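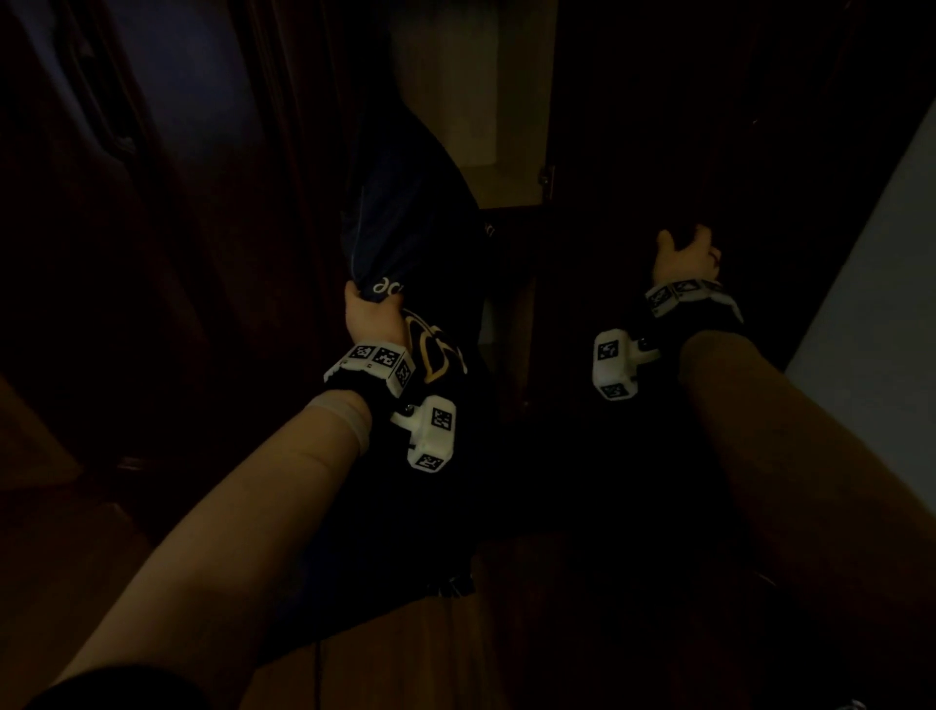 My project was about how people in Osdale store their winter clothes over summer, and why so many wool coats come out in April with holes in them. I picked it after my own coat got chewed (still cranky about it!). Most homes I visited had an old wooden wardrobe in a dim room, with the good stuff hanging up in something dark like navy, and it's pretty much the dream address for a clothes moth. They like the dark and they like being left alone.

I put a survey up at the Bastos laundromat and got 282 answers, which was way more than I'd hoped for. Over 100 people said they put coats away without washing them first. I was one of them, so no judging here. Moth grubs go for sweat and food stains, so a dirty collar is basically dinner.

Next I set 2 sticky traps at my aunt's place in Peketgate, one in a closet with cedar blocks and one in a closet without. Both caught moths, and the cedar one caught more. My teacher, Ignacio Lorente, pointed out the cedar was years old and had no smell left, so I'd like to run it again with fresh blocks.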